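Workshop notebook, two-arm cell
6 June 2024

Hook task, after the cable swap. Writing this up before I forget which screw went where, having forgotten last time and paid for it.

State of play this morning: right arm stopping at full reach, up and to the left, with a joint fault that cleared itself as soon as anybody walked over to look at it. Left arm fine. The fault log said "communication timeout, wrist", a phrase that covers everything from a dead encoder to bad weather. The May entry in this book says, in my own handwriting, "reseated connector, seems happy now". It was not happy now.

Procedure, such as it was. Powered both arms down, waited, powered up the right one only. Jogged the wrist through its range by hand from the pendant with the elbow low. No fault. Same again with the elbow raised. Fault inside two minutes. Repeated it with the gripper cable unclipped from the bracket and hanging free, and it ran clean for as long as I had patience for. So the wrist itself is innocent, and I owe it an apology for the things written on page 60.

The cable had been dressed too tight at the bracket behind the gripper. With the elbow low there is slack to spare. With the forearm stretched out towards the wall, all of the bend ends up in the first finger's width past the connector, and the connector doesn't care for it. Whoever dressed it had plainly done so with the arm parked, looking very neat. It was me.

Swapped in the spare from the Gallagher drawer (last one - see list at the end). The replacement is now routed in a loose loop off to the side of the bracket. It looks untidy and should stay that way. Please do not tidy it. If you must tidy something, the drawer is available.

Bracket screws: they go back with a spot of threadlocker, the blue sort, and only after the gripper has been opened and closed a few times to let the cable find where it wants to lie. Do them up evenly. The lower ones can't be reached with the long driver unless the wrist is turned a quarter, and if you turn it a quarter by hand with the brakes on you will learn something about the brakes.

Then calibration. Wirnico wanted the full routine after a cable change, so I gave it the full routine. It complained about the left arm, which had not been touched. Ran it again and it complained about neither. I have written both results in the log and am going with the second.

Gripper zero on the right: close on nothing, store, open, close on the feeler strip, check the reading. It had drifted a little, enough to explain why it has been pinching thin handles at the tips and dropping them halfway. Stored the new zero under the name Rukenero_R, replacing the old Rukenero_R, which is now Rukenero_R_old. There was already a Rukenero_R_old. It is now Rukenero_R_older, and I would like us to stop there.

After all that, back to the wall. The hook is where it was, under the red tape. The tape is the height reference for the arm and not decoration, so leave it alone even if it peels at a corner; press it down, don't replace it with a fresh bit a thumb's width higher, as occurred in May.
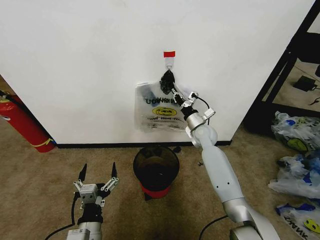 Notebook 2, p. 61

Right arm at the hook, closed on the handles. That reach is the one that used to trip it, and the new cable loop stands well out from the bracket. Left arm is held back low with its fingers open, which is the waiting pose we agreed on after the two of them met over the bin.

Notes on the pose, for whoever runs it next. The approach comes from below and the right. Handles want to be bunched before the gripper closes, or one loop slides off the side and the bag goes on the hook by one ear. Closing right at the hook gives the tidiest hang but leaves very little room between the fingertips and the wall, so keep the speed down for the last stretch. I have it at the slow setting and would leave it there. There is a temptation to put it up once a few runs have gone well. There is also a repair to the plaster on the other side of the room, for anyone who wants to see where that leads.

Release is still the weak part of the program. If the fingers open fully and the wrist pulls straight back, the tips can catch the handle film and take the bag along for the ride. Better to open a little, drop slightly, then open the rest of the way and retreat. I've changed the sequence in Stukance to do this on the right arm only. The left arm still has the old one. Somebody should copy it over, and I suspect I know who.

Fingertips. The black ones on the right are worn smooth at the ends and would normally be changed, but smooth seems to let go of thin plastic more readily than new ones do, so they stay for the present. The cycle counter on that gripper stands at 1,747 since the last strip-down. Our own rule is a wipe and a check for play every 600, so that makes two we should have done and one I can find a tick for. Did it today: wiped the tips with a dry cloth, worked the fingers by hand with the power off, felt for slop at the pivots. None worth the name. Tick entered, with today's tick looking a bit lonely.

Floor. Bags for this job get kept on the carpet at the foot of the shelving, on the right. It's handy for the operator and less handy for the base cable, which trails along the floor in the same part of the world. I would like it clipped down out of the way. I've liked this in writing twice already. The bin stays directly beneath the hook; the program doesn't use it as a landmark, but people do, and when it wanders they hang about in the wrong place and get an elbow joint in the hip.

Power adapter on the lower shelf: leave it there. It does not want to be on the floor, and it does not want anything stacked on it. It runs warm enough by the afternoon without a blanket.

Vacuum the carpet before the next session, particularly to the right of the bin by the arm. Bits down there get under the base when it is shifted, and then the base rocks, and then calibration blames the left arm again. (Thought only occurred to me while writing this. Check under the left base as well.)

Left to do:

Order gripper cables. The Gallagher drawer has none now, and the label still says "plenty".
Copy the new release sequence to the left arm in Stukance and test it slowly.
Clip down the base cable on the right.
Look at the left gripper cable where it passes its own bracket. Same hands dressed it, same neatness, probably the same trouble on the way.
Delete Rukenero_R_older once we're sure nothing calls it. Grep first.
Find out what happened to the short hex driver. The long one is not the short one with more ambition.

Left both arms parked with the elbows low, power off at the wall, pendant on its charger. Old cable is in the tray with a knot in it, so it doesn't go back in the drawer by mistake.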